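Mo, 7. Juli

Endlich Garderobentag! Hab ich seit Januar vor mir hergeschoben, und heute war der Kurs abgesagt, also nix wie ran an die Stange hinten im Werkstattflur. Die hing ja schon so durch, dass man die Kittel am Ende kaum noch abnehmen konnte, ohne dass drei andere mitkamen.

Erst mal alles runter und auf die beiden Rollwagen. Kittel mit Namensschild bleiben, die ohne kommen in den Korb neben der Waschmaschine (bitte bis Ende der Woche durchschauen, danach gehen sie in die Lappenkiste!). Unter dem ganzen Stapel lag noch die alte Regenjacke, die wir im Winter überall gesucht haben. Hängt jetzt am Haken neben der Tür.

Dann die Stange. Die alte war einfach zu dünn, Wandstärke ein Witz. Ich hab die von Favier genommen, Artikel 3279, die noch im Lager stand, und auf Länge gesägt. Erster Schnitt 15 mm zu kurz, weil ich die Endkappen vergessen hatte, grrr. Zum Glück war das Rohr lang genug für einen zweiten Versuch. Der Rest liegt im Fach bei den Rundrohren, Länge steht mit Filzstift drauf, ungefähr 86 cm müssten das sein. Mittelstütze ist jetzt auch dran, Dübel 6 mm. In der Wand links kommt nach dem Putz gleich was ganz Weiches, da hab ich den Dübel mit Mörtel eingesetzt. Heute also noch nichts Schweres an die linke Seite hängen, bitte, bitte!

So, und jetzt die Bügel. Wir haben wirklich jede Sorte, die es gibt: dicke Holzbügel aus der Zeit von Anach, Plastik, nackte Drahtdinger aus der Reinigung und die ummantelten. Die nackten Drahtbügel fliegen raus, die machen Rostspuren auf die hellen Kittel, das hatten wir oft genug. Die Holzbügel sind für die schweren Jacken super, nehmen aber auf der Stange unglaublich viel Platz weg. Bleiben für die Kittel die ummantelten, die rutschen auch nicht so schnell runter wie die aus Plastik.
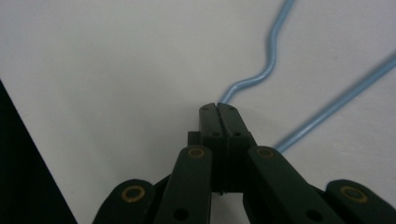
Hellblau ummantelter Draht auf der hellen Fläche, Greifer davor.

Beim Durchsehen auf zwei Sachen achten: ob die Ummantelung am Haken durchgescheuert ist (dann weg damit, sonst haben wir wieder Rost) und ob der Steg unten noch halbwegs gerade ist. Leicht verbogene kann man mit der Hand zurückdrücken, geht überraschend gut, nur nicht mit der Zange, die quetscht den Kunststoff kaputt. Hab ich einmal gemacht und gleich bereut.

Noch offen:
Schuhbank abschleifen
Haken für die Schutzbrillen, Muster von Simham liegt im Büro
bei Barajas nach Endkappen fragen, eine ist beim Einschlagen gerissen
linke Seite morgen früh mal vorsichtig belasten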